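Mererid Gape: "El color lo decido al final, cuando ya me duele la espalda"
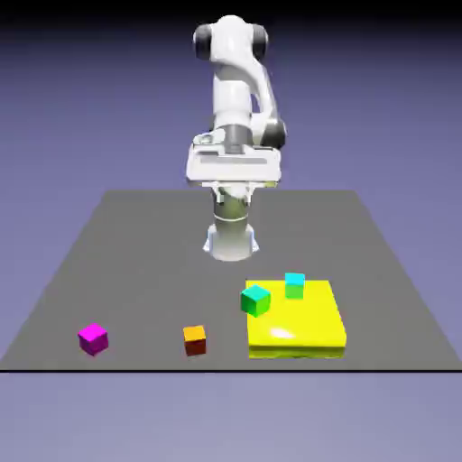

Cubos de color y un bloque amarillo sobre gris.

Mererid Gape pinta casas. Por dentro, sobre todo. Lleva nueve años con su taller, Prerano, y contesta al teléfono subida a una escalera. Hablamos en noviembre, temporada alta para ella: "Con el frío la gente mira sus paredes y se deprime".

Empezó con Berwyn James, su socio de entonces, en un piso de la calle de atrás. Dos brochas y un cubo prestado. "Berwyn lo quería todo blanco. Discutíamos por un pasillo como si fuera una herencia". Siguen siendo amigos. Él ahora restaura puertas en Drovier.

¿Lo que más le piden? Verde. Verde salvia, verde botella, verde "como el de mi prima". Ella trae muestras, las pega con cinta y se va. Dos días. "Si a la segunda mañana todavia te gusta, pintamos. Si me llamas antes, es que no".

El amarillo le da respeto. Lo puso en una cocina de techo bajo y tuvo que repetir la pared entera, casi 80 euros en pintura tirados. Ahora lo deja para zócalos y algun armario. El magenta, ni hablar, salvo en baños de visitas.

Del gris no reniega. "Está muy criticado. Bien puesto, descansa". Lo dice quien tiene el salón color teja.

Próximo encargo: la escalera de Gatchalian, tres plantas. Fecha, ninguna. Primero hay que quitar el papel viejo, que según Mererid tiene más capas que una cebolla y huele peor.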